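Subject: Re: Cabinets and lights for the Jargate space

On Friday, the Harach list wrote:
> Can someone post what the lights are over there now? We have 40 tubes
> left from the Kiteck order and I'd like them gone before we buy more.
> Also, does the wood cabinet stay or go?

The cabinet stays. I measured it this morning and it is 47 inches wide, so it will fit the short wall at Lumbantobing if we ever move it, but I don't see a reason to this year. The bottom shelf needs new pins.

On the lights, the work area has fluorescent fixtures on the ribbed ceiling with its white beams. Farther back there are small round downlights.
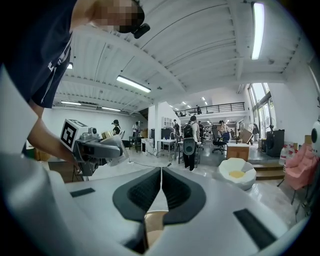
I would keep the 40 tubes until February. Check the length printed on the boxes first, as the Kiteck order was mixed and I remember opening one box that was too short for anything we own. If they match, put them on the rack by the side door with a label.

The floor quote came back at 2000 for a clean and recoat. I think that's high for a floor in this shape and would put it off. What I would spend money on is rubber feet for the benches, which run 60 for a bag and will save the gray finish from getting scratched up.

Keys are in the usual place. I'll be there until 4 on Friday if anybody wants to look at the shelf.

D.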